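## Storing crocheted play food without it stretching or pilling?

Posted Jan 4, 2022 · 78 views

I have a growing set of crocheted fruit and vegetables that my kids play with, mostly on our bed. Right now they all get dumped in a drawer at the end of the day. The carrot tops are getting crushed and a couple of the fruits have gone lumpy. What do you keep yours in? Cotton yarn, polyester stuffing, if that matters.

### Answer 1

Use a small plastic basket with holes in the sides. Air gets through, so nothing goes musty, and you can rinse the basket in the sink. Mine is a Vunik, but any make will do. Don't fill it past the rim. Heavy pieces go in first, anything with leaves goes on top – leaves pointing up.

For the lumpy ones, roll them between your palms for a minute. If that doesn't help, open a few stitches and pull the stuffing apart with a crochet hook.

Keep them off fleece blankets. A plain fitted sheet is fine to play on and sheds a lot less fuzz onto the yarn.

### Answer 2

zip bags. done

### Answer 3

I'd skip the zip bags if the toys get chewed on, they stay damp in there. Agree with the basket. I tried a Kunow fabric cube first and it sagged, and the small pieces ended up in the corners where the kids couldn't find them.

We keep the basket by the head of the bed and put the toys back one at a time before lights out. It's slower than scooping them up, but stems don't get caught on each other.

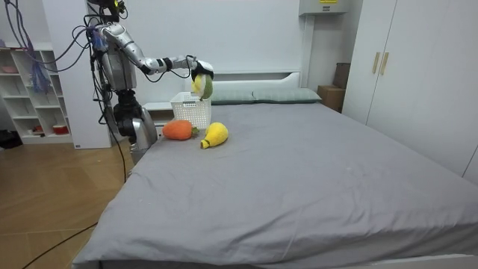

**Can crocheted toys go in the washing machine?**

Cotton ones with polyester stuffing usually can. Put them in a mesh bag, wash cold on gentle, squeeze out the water in a towel and dry them flat. Wash anything with glued-on parts by hand.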